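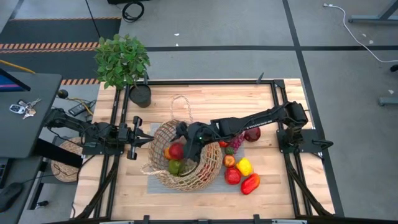

Opinion > Robotics > Teaching by Demonstration
Search this site Enter keyword Go

Let the demonstrator make a mess

Saodah Chong

Most groups that teach robots by remote control want clean demonstrations. The operator practices until the motion is smooth, records it, and throws out anything with a fumble in it. I did it that way for two years at Mevau and I now think it was a mistake.

Take a basket of fruit. The task sounds like nothing: put the fruit in the basket, or take it out. A person at the controls can learn to do it nicely in an afternoon. By the end of the day every reach comes in from the same side, at the same height, and the gripper closes at the same spot on the apple. The recordings look great when you play them back. Then you train on them, the basket rolls a little, and the arm goes to the place where the apple would have been.

The robot did what it was shown. It was never shown a basket in the wrong place, so it has no idea what to do about one.

We had 200 demonstrations of that kind in February. Pranab Rathnayake, who ran the controls for most of them, is the best operator I have worked with, and his data gave us our worst results. Shiuli Biswas was new and not very good yet. She bumped the handle, dropped grapes, went back for them, and got a pepper stuck crosswise in the opening and had to work it loose. We had been about to delete her 48 recordings. We trained on them as well, and the arm started recovering from small trouble on its own. It was still slow. It still dropped things. But it went back for them.

I don't want to claim too much from one case. Nazma Wanigasekara has argued with me about it over many lunches, and her point is fair: bad habits get copied too. If an operator always pauses before closing the gripper, the robot will pause. If an operator scrapes the rim every time, so will the robot. She would keep the smooth recordings and add a separate set of recoveries, started on purpose from awkward positions. That costs more hours, but it is probably the better plan if you have the hours. We did not.

What I object to is the deleting. A recording where the fruit slips and the operator picks it up again is a finished task. It took longer, that's all. People who sort these files tend to grade them like a driving test, and a shaky one gets cut even though it ended with the apple in the basket.

Guiding the arm by hand has the same problem in a different form. You stand next to it, hold it by the wrist, and walk it through. Your own eyes and your own sense of touch do the correcting, and very little of that ends up in the file. Mizanur Weerakoon likes this method for simple reaches and I agree with him there. For anything loose or soft I would rather have the operator work through the gripper, with the clumsiness that comes with it.

So here is what I would ask of anyone setting this up. Use operators of mixed skill. Move the basket between recordings, and tip it over sometimes. Label the failures as failures and keep them. Only cut a file when the recording itself is broken, such as a lost camera or a dead connection.

Pranab has read this and says he can drop fruit as well as anyone if I ask him to. I have asked him. He starts on the next set after the new gripper pads come in.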